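# The Arm in Bay 2

By Lamisi Tetteh 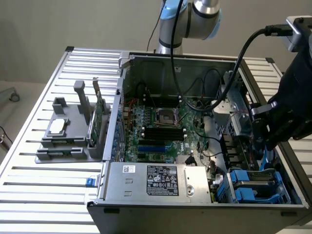 *An old desktop on the rails at the Nellport workshop, side panel off, memory slots empty.*

I went to Nellport to write about the building, a former cannery put up in 1939, and I never got past bay 2. Fahad Khattak and Zeeshan Gondal have been there most evenings since April, teaching a robot arm to work inside dead office computers. They call the project Flaltora (Zeeshan's pick, and he won't say where he got it).

I figured the arm would be the hard part. Nope! Fahad spent way longer on the gray fixture that stands next to the computer, the one that holds a card upright so the gripper can get at it. He's printed 23 versions. Number 22 was perfect, he says, until somebody leaned on it.

And then there are the cables. A hanging cable drifts every time the arm turns, and I caught myself holding my breath whenever one swung near the motherboard. Zeeshan just keeps a hand by the stop button and goes on talking about soccer.

They've spent $782 so far, mostly on secondhand aluminum rail and filament. Next up are the drives, down in their caddies with those bright blue handles. Fahad thinks the handles will be easy to grab. Zeeshan has bet him dinner at Durrani that they won't, and I've asked them both to text me when they try it.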